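Search products, kits and guides... Go

Equipment > Tabletop Automation > Planning Your Purchase > Tamiru Sorting Station

Tamiru Sorting Station, with Starter Arm and Two-Finger Gripper

The Tamiru is the tabletop station we sell to people who are buying their first robot arm for sorting, tidying and light packing work. It comes from our bench at Trorkton with the arm, a two-finger gripper, the controller, a clamp mount for the table edge and a power supply with a good long cord. We have tried to make this page useful whether you are ready to order or still working out what to ask your boss for, so please bear with us if it goes on a bit. We would much sooner you read a few extra paragraphs now than find out in May that you bought the wrong mount!

What the station is for

The Tamiru is happiest with mixed household and office goods, one item at a time, picked from a flat surface and put down somewhere else. It isn't a fast machine and we don't sell it as one. Its reach is 513 millimeters from the center of the base, and it will lift up to 800 grams with the standard gripper fitted. That covers a great deal of what ends up on an ordinary table, but a full drink bottle uses up more of that allowance than people expect, and it helps to weigh the heaviest thing you plan to move before you talk to us. A kitchen scale is plenty good enough.

Start with your objects

Most of the phone calls we get begin with the arm, and we always end up steering them back around to the objects. It's the objects that decide the gripper, the gripper decides the payload you have left over, and the payload decides the arm. So before you compare prices, gather up the things you really want handled and set them out on a table together. Use the real ones, with their labels and their creases, and leave them lying the way they would normally lie.
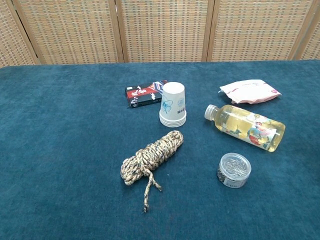
Once you have your own collection in front of you, sort it in your head by how it will behave when it's squeezed. A small flat box is about as friendly as it gets, provided the fingers open wide enough to take it by its narrow side. Paper cups are another story. They are light and easy to reach, but they dent, and a nested stack likes to come apart halfway through the trip if you only have hold of the top one. For cups we suggest the soft finger pads, and a gentle grip setting that you tune yourself over a morning.

Rope and cord deserve their own line in your plan. A hank that has been wrapped around the middle can be picked up there quite nicely, and the loose ends are what give you trouble - they drag, they catch on the neighbors, and they don't hang the same way twice. Leave more space around anything of that sort. Crumpled soft packets want a similar kind of patience, and some customers go straight to the suction tip for them and then come back to fingers when the creases won't seal.

Clear plastic is the one that surprises people the most. Many depth cameras struggle with a transparent bottle or a little see-through tub, and a bottle lying on its side can also roll if a finger nudges it first. If clear containers are a big part of your work, please tell us when you ask for a quote, and we'll talk you through the camera choices. It may add to the bill, and it's much nicer to know that early. For small round containers of pins or clips, check that the lid is a snug one. We've swept up enough of those to feel strongly about it.

Think about the table, too

A soft cloth with some nap to it keeps things from sliding and is kind to whatever gets dropped. The trade-off is that a cloth can bunch up under the fingers on a low pick, so pull it smooth and fasten it under the edges. A plain color that stands apart from your objects will make the camera's life easier. The clamp mount needs bare tabletop to hold on to, so fold the cloth back where the base will sit.

Putting the budget together

The station price covers the arm and everything listed at the top of this page. You should plan separately for:

The camera, if you don't already own one
Soft finger pads, sold in packs of 4
The suction tip and its small pump
A spare gripper, if your work can't wait for a repair
Staff time for setup and tuning

That last line is the one most often left off. We ask first-time buyers to set aside 52 hours for it, spread over the first few weeks, and to put it on the same sheet as the hardware so that whoever signs off can see it.

If your budget is tight, buy the pads and hold off on the suction tip. It fits every Tamiru we have shipped and can be added whenever you like, with no change to the arm.

Which model?

If your heaviest item is close to the limit, look at the Tundia, which shares the same controller and the same finger pads but has a stiffer arm and a bolt-down base. It does need a sturdier table. Programs written on the Tamiru will open on the Tundia, though the positions will have to be taught again.

Ordering and visits

Stations are built to order at Trorkton and shipped in one carton. You are also very welcome to bring a box of your own objects to our showroom in Feltivcombe and try them on a running station before you spend anything. Call ahead so we can keep a table free for you - we're closed on Sunday. Spare pads and cables can be picked up there on the same visit.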